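Second progress report to the Rampersad Fund: the Less Clutter at Work pilot, Fladovby office

We are past the halfway point of the grant, and the agreement asks us to say what has been achieved. The short version is that people's desks and calendars look better, and we have very little proof that anyone is getting more done.

The pilot started in March with 23 staff. Each of them agreed to try three habits: a weekly review of open tasks, a fixed block in the morning with no meetings, and a cleanup of their folders on the shared drive. Four have since dropped out, which leaves 19. Two moved to other departments. The other two told us the weekly review had become one more thing on the list, and we found that hard to argue with.

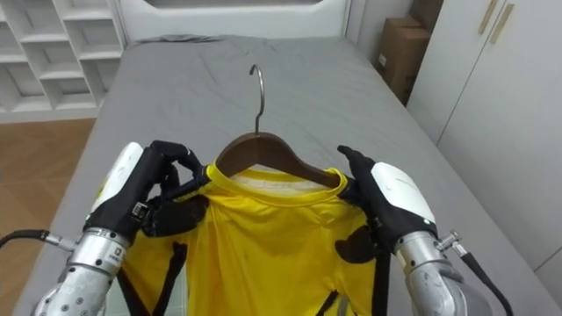
Yellow shirt on a wooden hanger, over the bed.

Weekly review

Attendance at the group review sessions was good in the first month and has slid since. The session is booked for 45 minutes. Most people finish what they came to do well before that and then answer messages until the end. Zirkholm, who supplied the training, advised us to make the session longer so that people can "go deeper." We haven't done this. Nothing we have seen suggests that people need more time to look at a list.

We did change one thing. In the original format everyone rewrote their list from scratch each week, and several participants were carrying the same item forward for the fifth or sixth time. Now any task that has been moved twice has to be dropped, handed over or given a slot in the calendar. It is too early to say if that helps. Lists are shorter, but a list also gets shorter when people stop writing things on it.

Meeting-free mornings

The block runs from 9 to 11. It holds up well in the finance team and badly everywhere else, mainly on account of calls with outside partners who never signed up for any of this. In the May survey 70 percent of participants said they felt "more focused" in the mornings. We would ask the Fund not to quote that number. It was a single question, answered by people who had volunteered for a focus program, and we had not asked it before the pilot began.

Shared drive 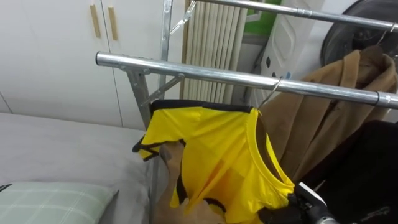
Folder cleanup is the part of the work we would defend most readily, partly for the dull reason that you can check it. Old project folders have been archived, duplicate templates are gone, and new staff tell us they can find the travel form. Where we went wrong was the structure. Zirkholm's template has eleven top-level folders with up to five levels under each, and people coped by making a folder called "Misc" at every level. What we use now is closer to a clothes rack, the chrome kind with one bar up front and a second one running parallel above and behind it: current work on the first, reference material on the second, and everything else in the archive. Two teams have kept the old layout and seem happy with it.

Software

Okuvier was bought to track tasks across teams, and the license is the largest single line in the budget after training. Use is uneven. Some participants keep their real list on paper and copy it into Okuvier before the review so that the dashboard looks right. That makes the dashboard close to useless as evidence, and we have stopped including its charts in our reports. We will decide in September whether to renew, and at present we lean against it.

What we plan next

A comparison group, which should have been there from the start. One team outside the pilot has agreed to answer the same survey and log its meeting hours through the fall. We also want to shift the unspent part of the training budget to staff time for the archive work, and we need the Fund's written approval for that by the end of August.

No further Zirkholm workshops are booked.

Filed under: Work Habits, Grant Reports, Office Life

Comments (3)

deskdrawer_9
I was one of the paper list people. Still am. Okuvier takes longer to open than my notebook.

Marginal Notes
Would like to see the meeting hours from before March if anyone kept them. Without those I don't see what the comparison group gets compared to.

filing_by_color
The two-move rule is good! We tried it in our office and half of what got dropped came back in June with a new name, but the other half stayed gone.

Related
First progress report: Less Clutter at Work
Shared drive naming rules, short version
Do we need a weekly meeting about meetings?
How to write a survey question before you need the answer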